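Chores before algebra

My niece's school in Alleck voted on its farm program last week, and I've been stewing ever since. The program survived by 2 votes. Two! I sat in the back row with a cold coffee and clapped way too loud.

I raised hens in that same program as a teenager, back when the coop was a converted shed out on the Flores road. We sold eggs at the Viltomlow market and I smelled like feed until July.

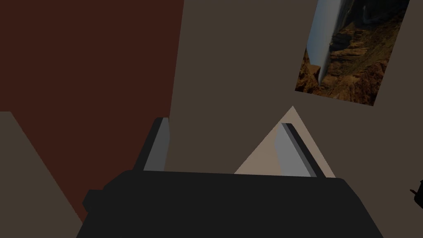 What bugs me is how the board talks about money. The program costs the district $978 a year after egg sales, and one member kept saying kids should be learning "modern skills" instead. Fine, but a kid who can keep a flock alive through a cold snap has learned plenty. Put both classes in the same building, I say!

Anyway, the parents are trying to raise $1,000 for new fencing before summer. I'm bringing lemon bars to the bake sale, and I've promised my niece I'll help dig post holes – my back is already complaining.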